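Guides > Entryway > Small Shoe Rack > Section 8: Loading and Arranging

Section 8: Loading and Arranging Your Rack
By the Pratness guides desk | October
237 shares | 50 comments

Your rack is standing, the legs are level, and now comes the fun part! Filling a small rack well takes a few minutes, and it makes a doorway or a bedroom corner feel so much calmer. Have all the shoes you plan to store within reach before you begin.

Before you load

1. Press down gently on each end of the upper shelf. If it rocks, go back to Section 7 and tighten the leg bolts again.
2. Knock the soles together outdoors and brush off any grit.
3. Let damp shoes air out overnight. Stuffing them with newspaper helps a lot.

CAUTION: Never put wet footwear straight onto a wooden shelf. Standing water can lift the finish and leave a ring.

Loading the upper shelf

4. Start at the left end with your lightest-colored pair. Keep the two shoes of a pair side by side, always - it is the one habit that makes everything else easy.
5. Add the darker pair to the right of it. Taller shoes sit nicely near an upright.
6. Check that nothing hangs over the front. A little overhang at the toe is fine for soft shoes, but heavy ones should sit fully on the board. 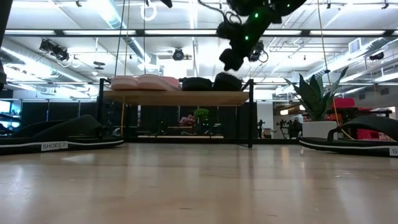 Fig. 8-1. Pink shoes on the left of the upper shelf, black shoes on the right, thong sandals still to be placed.

Placing sandals and flip-flops

7. Bring the two sandals together and match them up, toes pointing the same way. If you label your shoes on the side of the sole (we love this for big families), turn the label outward so you can read it at a glance.
8. Slide the pair onto the lower board. Flat footwear is perfect for this spot, and you can often tuck in a second pair if you turn it heel to toe with the first.

NOTE: If the straps catch on the underside of the upper shelf, press them down lightly as you slide. Don't force them - a bent toe post can pull loose.

Keeping it tidy

Wipe both boards with a barely damp cloth every couple of weeks, then dry them right away. The metal legs only need a dry duster. Owners of the wider Casgate rack can follow the same steps, working from the left end to the middle and then from the right end back in.

For stacking a second rack on top, see Section 9.

12 comments on this section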